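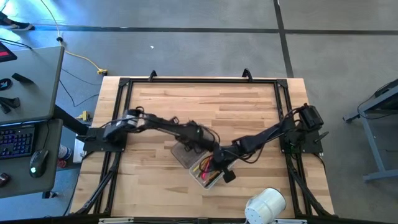
One owner wrote to ask whether the pens really have to come out before the organizer is put together, or whether the whole bundle can simply stay in its box while the other parts go in around it. A reader in Dovden had the same thought, and added that a drawer full of markers is the sort of job that gets put off until July.

They do have to come out, we're afraid, at least for a few minutes. Your Pinent desk set is made up of shallow trays and deeper boxes that share one base mat, and the mat needs to lie flat before anything with weight goes on it. Once that's done you can put everything back in whatever way pleases you (we have our own ideas on that, see step 6).

Section 4: Filling and arranging your set

Before you start, clear a stretch of tabletop a little wider than your drawer. A wooden top is fine, but wipe it down first, as grit will scratch the underside of the trays.

1. Unroll the base mat and leave it face down for 16 minutes so the curl relaxes. If you've had it stored somewhere cold, give it longer.

2. Turn the mat over and lay it in the drawer. It should reach the back wall without buckling. Mats can be trimmed with kitchen scissors along the printed lines.

3. Empty your pens and markers onto a sheet of scrap paper and try each one. This is the slow part, so you may as well make some tea! Set the dry ones aside, and check that every cap clicks shut.

Note: Markers with a tip at each end are happiest lying flat. Keep these for the tray.

4. Place the tray first, with its long side against the front of the drawer. Press down at the corners until the feet grip.

5. Add the boxes behind it. The standard box is 94 mm wide and the narrow one is 56 mm, so most drawers will take one of each side by side with a little room left for a ruler.

6. Fill the boxes by color or by use, as you like. We keep reds and pinks together and put the black ones nearest the handle, where a hand goes first. Try to have the tips all facing the same way, as it makes the caps much easier to read.

Caution: Do not load any one box with more than 1000 g. The walls may bow and the drawer can stick.

Caution: Keep uncapped permanent markers away from the clear parts. The ink stains, and solvent cleaners will cloud the plastic.

7. Close the drawer slowly the first time and listen for anything catching. If a pen stands too tall, move it to the tray.

To wash the parts, see Section 5. If you own the older Dilby set, its boxes fit this mat too, though the feet sit a touch looser.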